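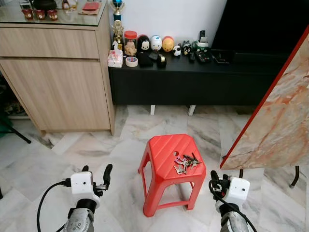

Figure 1. Keys on the stool: both arms forward, grippers on either side of the seat.

Robot Skills by Demonstration
Session 4: Guiding by hand, driving from afar
Notes by Dale Zacharias

Last time we finished with a robot that could repeat a path it had been given. This week you get to be the teacher, and I think it is the best session of the course. You will show the arms a small household job, save what you did, and then look hard at your own recordings. Please read sections 1 to 4 before you come to the lab.

1. Two ways to show a task

Guiding by hand. You take hold of the arm itself and move it through the job. The motors are set so that they hold up the arm's own weight and otherwise give way to your push. The robot records its joint angles as you go. You feel straight away when an elbow is near its limit or when a pose is awkward, and that feeling is worth a lot when you are new to this.

Remote control. You stand back and move something else — a pair of handles, a smaller copy of the arms, a tracked controller — and the robot follows. Your hands and body stay out of the camera's view, so the pictures saved during teaching look much more like the pictures the robot will get when it works alone. Two arms at once are also far easier this way. Try guiding two arms by hand and you will soon wish for a second pair of your own!

The price of remote control is touch. Unless the handles push back, you cannot feel the contact between finger and key, and you have to judge it by eye. Beginners nearly always press down too hard for the first few goes.

2. The task: picking up keys from a stool

We use the keys in Figure 1 all through the session. I love this task. It sounds like nothing, and then you try it. A bunch of keys has no fixed shape. Pick it up by a tag and the metal swings underneath; pick it up by one key and the rest slide round the ring. The seat has diagonal ridges too, so a fingertip dragged across it may catch where you expected it to glide.

Notice also that the keys sit on the right half of the seat. For most people the right arm is the natural choice there, and if every demonstration starts that way, the left arm will never learn to do anything but wait. Move the keys between runs. Left half, near edge, tags up, tags buried, spread out, heaped together.

Silver and brass-coloured metal can be troublesome for a camera when light bounces off it. The purple and pink tags keep their colour better, and a trained policy will often latch on to them as a landmark. That may be fine for our bunch. Think about what would happen with a bunch that has no tags at all, and come ready to talk about it.

3. What gets saved

Each demonstration is one episode. For every step we keep:

the camera picture
the joint angles of both arms
how far each gripper is open
the command you sent at that moment

The last item is easy to forget. The command and the real position are seldom quite the same, as the arm lags a little behind your hand. When the fingers close on something solid, the command carries on past the point where the fingers stop, and the gap between the two tells us something about how firmly you meant to hold.

Last October's group collected 126 episodes over the two lab days, of which 33 were thrown out. The commonest fault was a long pause at the start while the driver made up their mind. A policy copies pauses very faithfully. Decide on your grasp first, start recording second.

4. Moving well

Come down from above, slowly for the last stretch. Open the gripper before you arrive, wide enough for the bunch but no wider. Close, wait a beat, lift straight up. If the keys slip, carry on and try again within the same episode; a clean recovery is one of the most useful things you can teach. Keep it if you recover well, and mark it R in the log.

Keep the idle arm still and a little way back. Watch the cables on both wrists when you turn them. A twist that looks harmless at the gripper can pull a loop tight further down, so unwind in the direction you came from.

Don't tidy the room behind the stool between runs. Cabinets, shelves, ornaments and a television are the sort of thing a home robot will have in view all day, and we want it to learn that they don't matter for this job. A policy taught against a bare wall tends to be thrown by the first ornament it meets.

5. Lab work

Work in pairs, one driving and one keeping the log. Swap after every ten episodes; tired drivers get jerky, and you won't notice it in yourself.

Part A. Guide one arm by hand to a point just above the keys. Do it five times from different starting poses and plot the paths on top of one another.

Part B. By remote control, pick up the keys and lift them clear of the seat. Twenty good episodes per pair. Across the whole class that should bring us to roughly 200, plenty for a first training run.

Part C. Play back one of your own episodes with the keys moved a hand's width to one side. Write a paragraph on what the arm does, and why plain playback cannot help it.

Bring your log sheet and your plots to the next session, where we train on everybody's episodes together. If a pair would like to try a handover from one gripper to the other, see me first and I will find you extra time on the arms.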